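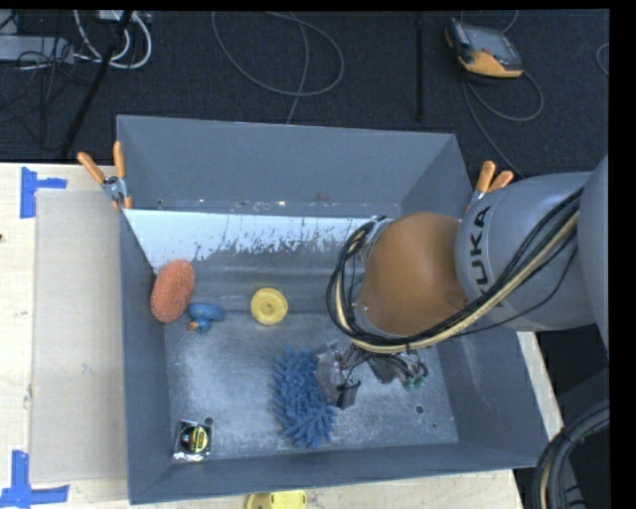

Moving in May and trying to figure out if I can get a glue smell out of a secondhand desk before then. Bought it off a neighbor, top is pale wood, looks fine. Smells like a craft store if you open the drawers. I've got a big gray metal bin on a pale wooden tabletop like the one in the photo, same kind of color on the top, and I was thinking of filling a bin like that with baking soda and shutting it in the room with the desk. Does that do anything or am I wasting soda? Tried vinegar wipes already, 2 rounds, smelled like glue and salad. Don't want to paint it. Room is small, one window.

Kwadwo Sowah
11/17/24

Comfort Asante
Soda in a bin across the room won't do much. It needs to be near the smell. Pull the drawers all the way out, stand them on end by the window, leave them there a week or two. Then look at the insides. If it's bare wood in there that's your problem, the raw wood hangs on to everything. Two thin coats of clear shellac inside the drawers and on the underside of the top. Not the outside so you keep your color. I did this with a Clovwood dresser that stank of mothballs and it was gone by the second coat. Open the window while you do it, shellac stinks too but it quits in a day. Also check the drawer bottoms, sometimes there's old shelf paper stuck down and the smell is teh paper glue. Peel that first.

Finlay Tosh
charcoal. worked for me

Mateja Perić
Agree w/ Comfort on airing it out but I'd skip the vinegar from now on, too much wet on the wood and the drawers start sticking. Mine did. Had to sand the runners and rub them with a candle. If you want to try something cheap first, put crumpled newspaper in every drawer, close them, swap it every few days. Took me 18 days with a nightstand, smell was mostly gone, not all. Charcoal bags are ok too but put them IN the drawers, one each. And dont put it in the sun to speed things up, the top can fade uneven and then you're refinishing the whole thing.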